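Home Topics Nature Materials Quizzes Grown-ups

Why does wood have lines in it?

Look closely at a wooden table, a door or a chopping board and you will probably find lines running through it. These lines are called the grain. They were made while the tree was alive.

A tree grows outwards. Every year it adds a new layer of wood just under its bark. In places with a cold winter, growing starts again in spring, perhaps in April. Spring wood grows quickly and is usually pale. Summer wood grows more slowly and is often darker. One pale band and one dark band together make one year.

If you cut straight across a trunk, the layers show up as rings. You can count them to find out how old the tree was. An oak stump in Norkwood has 91 rings, so that tree lived for 91 years. Some oaks live for more than 400.

A plank is different. It is cut along the trunk, from one end towards the other, so the saw slices through the layers the long way. The rings turn into stripes. 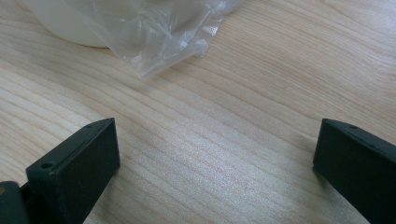
The stripes on a tabletop are not always straight. Trees lean, bend and grow thicker on one side, and the layers bend with them. When the saw goes through a curved layer, the line on the plank comes out wavy. Where a branch once grew, there may be a knot – a dark, round patch with the grain flowing past it on both sides.

Grain matters to people who make things. Wood splits easily along the grain but is much harder to break across it. Samer Najjar makes tables in Lindon, and he looks at the grain of each plank before he picks up a saw. He also sands along the lines, as sanding across them leaves scratches that show.

Try it yourself

Put a sheet of thin paper on a piece of bare, rough wood. Rub the side of a wax crayon gently over it. The raised parts of the grain will show up on the paper. Old, weathered wood works best – ask a grown-up to check it for splinters first.

Words to know
Grain: the lines and pattern in wood
Knot: the place where a branch joined the trunk

Written by Maysoun Khalaf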